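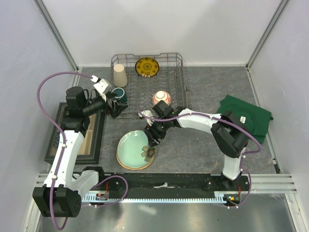

Pourquoi ne pas tout faire en simulation, puisqu'un objet virtuel ne se casse pas ? Cette remarque nous a été faite dès la soutenance de mi-parcours, et elle a orienté une bonne partie de ce rapport. Nous avons répondu par les contacts : le frottement d'un bol contre des fils métalliques se simule mal, et c'est le contact qui fait échouer nos politiques.

# Projet Kundari - rapport d'étape

29 juillet 2018

## 1. Objectif

Le projet vise à constituer un jeu de démonstrations pour l'apprentissage par imitation, sur une tâche de rangement de vaisselle à deux bras. Chaque démonstration est téléopérée. Nous enregistrons les positions articulaires, les commandes d'ouverture des pinces et les flux vidéo, puis un script vérifie la synchronisation. L'objectif fixé est de 2 000 épisodes valides avant la fin de septembre.

## 2. Protocole

Un épisode commence avec les bras en position de repos. L'opérateur reçoit une consigne courte (un objet, une destination) et l'exécute sans reprise. Si l'objet glisse, on continue - la récupération fait partie de ce que le modèle doit apprendre. Les épisodes sont groupés par séries de 20, et la disposition des objets change entre deux séries.
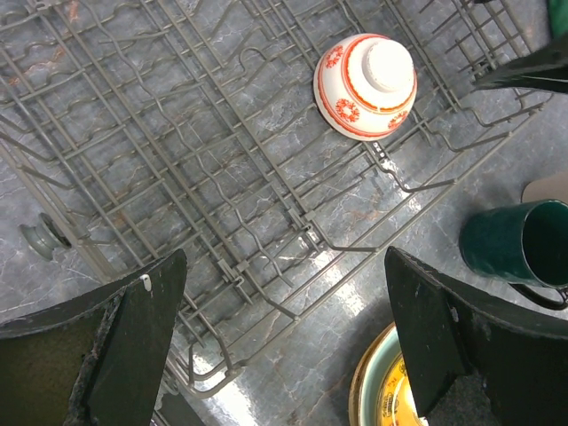 Le fichier de chaque série contient la consigne, le nom de l'opérateur et une étiquette de résultat : réussi, réussi avec reprise, échoué. Au début, nous n'avions que deux étiquettes. Les annotateurs classaient alors les reprises tantôt d'un côté, tantôt de l'autre, et il a fallu relire les premières séries une par une.

## 3. Choix des objets

Le premier lot, appelé Giltard, ne comportait que de la vaisselle unie. Le modèle entraîné dessus repérait bien les bords mais se trompait dès qu'un motif apparaissait. Le second lot, Collach, mélange donc les formes et les décors. 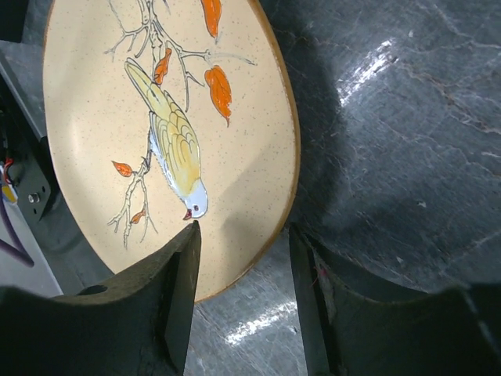 La détection du bord reste notre principale source d'erreurs avec les caméras de poignet. Quand la pince est proche, l'objet remplit presque toute l'image et le modèle n'a plus de repère extérieur. Un décor contrasté ajoute des contours internes : sur l'assiette à l'oiseau, les feuilles orange et les brindilles donnent des lignes qui s'ajoutent à celle du bord ambré. Les reflets sur le plan de travail gris posent un problème voisin. Nous avons gardé ces cas dans le jeu et ajouté une étiquette « décor » pour pouvoir les évaluer à part.

## 4. Difficultés rencontrées

- Dérive d'horloge entre les caméras, corrigée par un recalage au début de chaque série.
- Opérateurs trop réguliers : au bout de 10 épisodes, les trajectoires se ressemblent. Nous alternons maintenant les opérateurs.
- Coordination des bras : sur les consignes à un seul objet, l'un des deux bras sert peu, ce qui déséquilibre les données.

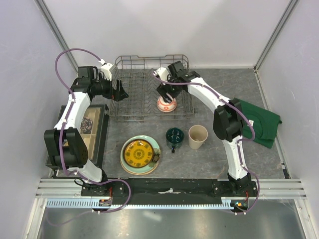
Šindelář a demandé, à la relecture, si ce déséquilibre ne devait pas être corrigé par pondération au moment de l'entraînement, sans toucher à la collecte. Nous avons essayé sur le lot Collach. La pondération réduit l'écart entre les bras, mais elle donne trop d'importance à quelques épisodes mal exécutés. Nous préférons ajouter des consignes qui imposent un passage d'une pince à l'autre.

## 5. Suite

Les nouvelles consignes sont rédigées et seront testées sur 2 séries avant d'être généralisées. Il reste à écrire la documentation du format de fichier et à séparer les épisodes de test, qui doivent porter sur des objets absents de l'entraînement.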